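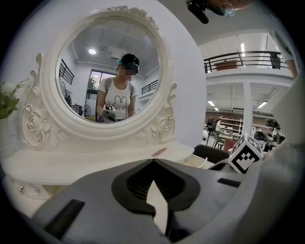

七月，上午。Drernach那张白色梳妆台，今天做的是现场看活、清理和配色，没有上漆。台子太大，镜子和台面连在一起搬不方便，楼梯又转得急，和户主商量下来还是上门做，拆得下来的小件带回工房。先记光线。镜子正好照着玻璃门，门外一片绿，旁边就是空调和嵌在顶上的圆灯，所以台面上同时有两路光，一路偏绿，一路看开不开灯。色卡平放在台面上和竖着贴在镜框上，看出来是两个白。上回配白色返工就吃过这个亏，这次把在哪儿看的、开没开灯，都跟着色号一起写。

配色记录

用的是Westberg的水性白，工房里现有的几罐都带去了小样。做法照旧：每个白色刷一张硬卡纸条，干透，再压一道哑光面漆，剪成窄条，拿去贴着原漆比。没干透的纸条不要拿，湿的时候偏冷，干了以后会往暖走一点，这个大家都知道，但赶时间的时候总有人忘。

原漆在不同位置不一样。台面中间最白，应该是常擦的缘故。镜框顶上那一圈小花，花瓣凸起的地方和台面差不多，凹下去的地方偏黄，一部分是灰，一部分是漆本身老了。清完灰再比，还是差一点。抽屉正面的白介于两者之间。抽屉侧面没见过光，拉出来一比最接近当初的颜色，可是拿它当标准没有意义，补上去会跳出来。

最后定的是两个色：
台面边沿和前面板，用11号白，加极少量的生赭，哑光。
镜框花饰，用39号白打底，凹处不另外调色，等清完以后看要不要薄薄扫一层旧色。

11号白单看是偏灰的，户主第一眼不喜欢，说像墙漆。把纸条贴到前面板上，人退到门口再看，就看不出纸条在哪儿了。39号白反过来，单看好看，贴在台面边上就显得黄。两个都留了纸条，背面写了位置，夹在本页后面，后面接手的人不要再从头比。

关灯看过一遍，开灯看过一遍。门帘没有拉，户主平时也不拉，就按不拉来定。傍晚的光没看到，下次去争取晚一点走，带着纸条再贴一次。如果傍晚看11号发青，生赭再加一点，别换色号。

清理记录

镜框上的玫瑰和卷草凹槽多，灰积得实，干刷只能刷掉表面那层。步骤如下。

先用软羊毛刷从上往下干扫，吸尘器口套一层纱布在旁边接着，免得灰落到镜面和台面之间的缝里。纱布要用皮筋扎紧，上次松了，吸进去一小片翘起的漆皮，找了半天。

然后用棉签蘸温水，加一点中性皂液，拧到不滴水，一朵花一朵花地滚，不来回擦。滚完马上用干棉签收一遍。棉签换得要勤，发黄了就扔，别心疼。两边往下卷的那段支架，背面比正面脏得多，手伸进去要当心袖扣，刮到漆就是一道。

顶上小花之间的缝最深，棉签进不去，用竹签头上卷一点棉花。竹签先把尖磨圆。牙签不行，太硬也太短。

皂液先在不显眼的地方试过，试的是右侧支架背后靠下的一小块，等了一会儿，漆面没有发白，也没有掉色，棉花上只有灰。酒精没有试，也不打算用，这层漆不知道是什么，没必要冒险。

镜面最后做。玻璃水不直接喷在镜子上，喷在布上再擦，尤其不能让水顺着镜面流到下沿的框里去。镜子下沿是水最容易积的地方，背面的镀层坏都是从那儿开始坏。我拿手电贴着下沿照了一遍，没有看到黑边，说明这些年户主擦得还算小心。这一条跟户主也说了，让家里打扫的人照着做。

台面

台面上原来放的化妆品基本收走了，剩下一支粉色的细笔，斜在镜子右下角花饰的下方，再往右是一个米白色的小盒子。开工前请户主把这些都收进抽屉外的托盘里，笔类单独装。化妆笔里有蜡有油，笔头蹭到台面上，肉眼不一定看得见，补漆的时候那一小块就不挂漆，缩成一个圈。所以台面上漆之前，整面要用脱脂布走两遍，走完手不要再摸。

台面上原有的毛病记在这里：
靠前沿中间一段，漆磨薄了，侧着光能看到底下一层颜色略深，宽度有一掌。应该是手腕长年搁在那里磨的。
右后方有一个圆形的浅印，杯子或者瓶子的底，水印，不深，指甲刮不出台阶。
前沿有几处小磕碰，都是针尖大小，用细笔点补就够，不用整条重做。
没有看到裂缝，也没有鼓包。用指节敲过一遍，声音是实的。

圆印打算先不补漆，用Nikolovski的无色软蜡试一下，很多浅水印上一层蜡就退下去了。蜡要在补漆之后再上，顺序不能倒。要是先上了蜡试印子，那一块得完全脱干净才能补别的地方，宁可先在心里把它放一放。

左边那盆开小白花的绿植，叶子已经伸到镜框边上了。叶子碰着漆面倒没有什么，怕的是浇水的时候顺着叶子滴到台面和框脚的接缝里。跟户主提了，做完之后把花往外挪一点，底下垫个深一些的托盘。户主说这盆花放在这里照镜子好看，不太想挪远，那就至少浇水的时候端下来浇。

抽屉和拉手

前面板上的拉手是花形的，金属样子，花纹很密。原来以为只是脏，上手以后发现有一只是松的，按住它轻轻晃，后面的螺丝跟着转。抽屉抽出来看里面，螺帽还在，垫片没有了，孔被磨大了一圈。

处理办法：孔里填一小段硬木圆棒，上胶，干透后重新钻。孔距量了，记在户主那份单子背面，回来别忘了抄过来。新垫片用Gatwood那种薄的，直径8毫米，工房抽屉里还有。不要用大的，大的会压到抽屉里侧衬纸的边。

拉手表面的光泽先不动，不抛光。户主问能不能弄亮，我的意见是先清灰，清完再看。花纹凹处深、凸处亮，样子是靠这个差别出来的，一抛就平了。清法和镜框一样，温水皂液滚棉签，但要拆下来做，别在面板上做，水会顺着螺丝孔往里走。拆的时候两只分开装袋，写左右，孔距看着一样，实际差一点点，装反了会别着劲。

抽屉的滑动偏涩，拉到一半要往上抬一下才过得去。抽出来看，下面的滑条磨得一边高一边低，右边低。滑条上以前有人擦过肥皂，时间久了和灰结成一层黑的，硬，用木刮片刮下来一小堆。刮完再推，顺了一些，但右边还是往下沉。

这个要补滑条。打算在右边低的那一段贴一层薄硬枫木皮，先用双面胶临时固定，推拉试过再上胶。厚度宁可薄，薄了可以再贴一层，厚了卡死再刨就麻烦，抽屉口的漆也会蹭坏。贴完之后上下两面擦一点硬蜡，不再用肥皂。

抽屉里衬纸是旧的，小碎花，边角卷起来了，沾了粉。户主要留着。那就不揭，边角用稀淀粉糊压回去，盖一张硅油纸，上面搁平整的重物过夜。粉用软刷扫，不要用湿布，这种纸一湿就起毛。

现场布置

这个房间铺开干活够用，但东西要摆得有数。落地扇在，刷皂液那一步可以开，离远些，对着墙吹，不要对着镜框直吹，干得太快会留水圈。补漆那一步风扇必须关，一点灰都会落进去。空调可以开，出风往上打。上次在别处做，空调直对着台面吹，水性漆表干得不匀，边上起了一道细皱，磨掉重来，耽误一个下午。

玻璃门在上漆时要关。门外树叶多，开着门小飞虫进来，趋着白色的台面落，落上就粘住。通风的时间放在漆表干以后。

地面铺布要铺到栏杆跟前，用纸胶带压边，胶带不要贴在栏杆的漆面上，深色的漆面贴过胶带留白印，擦不掉的时候还得赔。工具箱放在门一侧，走动的时候不经过台子前面。

镜子要不要遮，想了一下。遮起来安全，但遮了以后看不到背光的那一面，补花饰的时候又总要借镜子看框的内侧。决定只遮下半，用低粘的膜，上沿和框之间留一道缝，膜不压到漆上。上半做完再换过去遮。

材料和报价

带去的清单下次照这个装：
Westberg水性白，11号和39号，各一小罐。
Westberg哑光面漆，一罐，开过的那罐结皮了，换新的。
生赭色浆，滴瓶装。
Nikolovski无色软蜡，一小盒，布两块。
Gatwood薄垫片，一包。
枫木皮，薄的，裁成窄条。
硬木圆棒，细的，一截。
棉签，脱脂棉，竹签，竹签提前磨好。
貂毛细笔，新的那支，只用来点补，别拿去刷面漆。
木刮片，手电，硅油纸，低粘膜，纸胶带，铺地布。

材料部分合计278，工时另算，已经跟户主口头说过，单子回来打印再发。里面没有含镜子背面的处理，镜子这次不拆。户主问过能不能顺便换一面更亮的镜子，我说不建议，圆镜是照着框的内口配的，旧镜边磨得和框很合，换新的要重新开料，框也要松开，花饰容易崩。先把现在这面擦干净，用一阵再说。

几件要商量的事

一，镜框凹处要不要做旧色。清完以后如果整体变白，顶上的小花会显得平，远看糊成一片。薄扫一层灰褐再擦掉，层次能回来。但是户主说过喜欢干净的白。建议先在右侧支架背后做一小段样子，给户主看过再定。做的时候用水性的，不满意可以马上擦掉。

二，台面前沿磨薄那一段，是局部补还是整个前沿一起罩一道。局部补省事，可是人每天坐在那儿，眼睛正对着，边界不容易藏住。我倾向整条前沿罩到转角为止，在转角收口，那里有线条，接得住。罩之前用细砂纸带水轻轻拉一遍，水要少。

三，滑条如果贴了皮还不行，就得把抽屉底框整个校一下，那要带回工房做，户主家里抽屉会空几天。先不跟户主提，等试过再说。

回工房以后做了的

下午把纸条又补刷了一套，11号加赭的比例做了浓淡两种，都晾在靠窗的架子上，别收。样子盒里原来那张没写字的白条扔掉了，不知道是哪一家的，留着只会弄混。

木皮裁好了，放在小件盘里，上面压了一块板，防卷。

竹签磨了一把，够用。面漆那罐新的已经摇过，盖子上写了开封月份。

漆刷泡在小桶里还没有洗，谁最后走谁洗一下，刷毛朝上晾。

下次去之前再给户主打一次电话，确认台面上的小东西已经收好，绿植端开，还有问一下傍晚方不方便留到天快黑。孔距那张单子还在我外套口袋里，明早抄。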